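Chapter 9
Learning from Hand-Held Demonstrations

After reading this chapter you should be able to:
explain why a demonstration can be recorded without a robot present
tell a task label from an episode boundary
describe how clutter and soft surfaces affect grasp labels
read a success table broken down by object class

9.1 A sorting task on a soft surface

Chapter 8 dealt with teleoperation, in which a person drives a robot arm and the arm's own joint readings become the training data. The method in this chapter drops the arm. A person holds the gripper directly, and a camera fixed to it records the view that a robot's wrist camera would later have. The path of the gripper is recovered from the recording, and the opening of the fingers is logged at each time step.

Our running case is the Skandby set, which holds 639 episodes of small-object sorting recorded in furnished homes. Each episode covers one task: moving hair ties, bracelets and similar items from a seat or bed into an open lid. The items are small, many are flexible, and most can be picked up in more than one way.
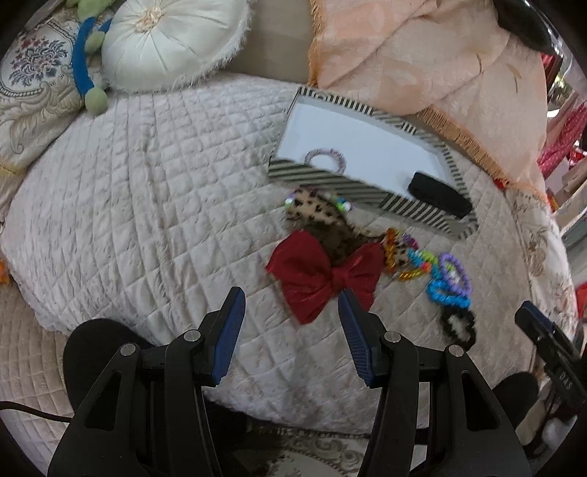 Figure 9.1 Wrist view with the fingers open. Two hair accessories are in the striped lid; the bow and the group of bracelets are outside it.

Two properties of the view in Figure 9.1 matter for what follows. First, the fingertips stay in a nearly fixed region of the image, so the policy can learn the offset between fingertips and target without a separate calibration step. Second, the quilted cover is soft. A fingertip can press into it and pass under a thin band – a motion that would stall or damage a gripper on a hard table. Policies trained only on hard surfaces tend to stop too high over cloth.

Overlap is the harder problem. Where one bracelet lies across another, the label "pick up the blue bracelet" does not say which contact point is free. The Skandby annotators marked overlap as present or absent and left the contact point unlabeled. The Jernness baseline, trained on 200 of the episodes, treats both cases alike. The Fiadzo variant adds the overlap mark as an input and is otherwise identical. Section 9.4 compares the two over 1,000 trials.

Episode boundaries also need a rule. In this set an episode starts when the fingers first open and ends when the last item is released over the lid. Frames outside these limits are discarded, and regrasps inside them are kept.

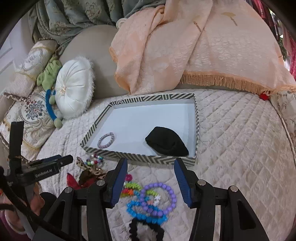 9.2 Recovering the gripper path

Let the pose of the camera at time t be given relative to its pose at the first time step of the episode. Patterned fabric supplies many image features, but a repeated pattern such as diamond stitching can match to the wrong cell. The Gandodow tracker, used in the rest of this chapter, reduces such errors by checking each match against the inertial reading for the same interval.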